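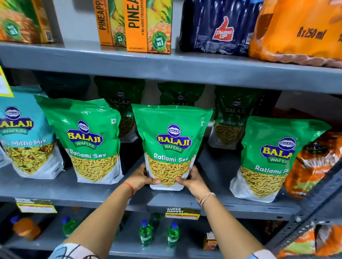
**Can a robot learn shelf work by watching people do it?**

It can learn a fair amount, as long as the recordings come from real shelves and show both hands at work.

I've read the Grellholm report twice now, and I think its main result is being undersold. The Otix team trained one policy on 193 demonstrations of people handling store goods. A second policy got the same number, all recorded on a tidy lab bench. On soft bags, the store policy got a good two-handed grip in 50 of 60 trials. The bench policy managed 16.

Most of the talk since has been about model size. Both policies used the same model, so size can't explain the gap. I would look at the shelves first.

A bag of Ratlami Sev standing among other bags of the same thing is a hard target. The neighbors share its color and its logo, and some of them hide behind it. A person takes hold of it low on both sides and doesn't think about it. 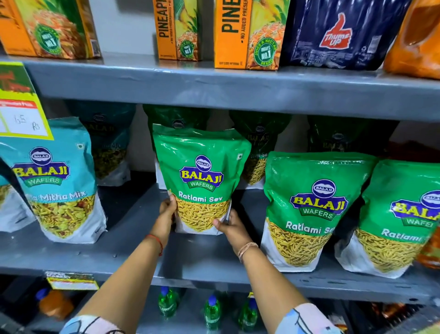 ## What I would change

The report scores the grip and stops there. Stores need the bag put back upright with the label facing out, and I'd like to see that scored too. I'd also drop the bench set from the next round and spend the money on more stores. Dimeck aisles are all laid out alike, and one chain is a thin base for a general claim.

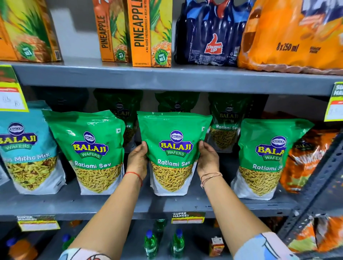
## Where the data should come from

Small supermarkets, mostly. Their shelves are mixed and tightly packed, and that is the work these machines will be asked to do.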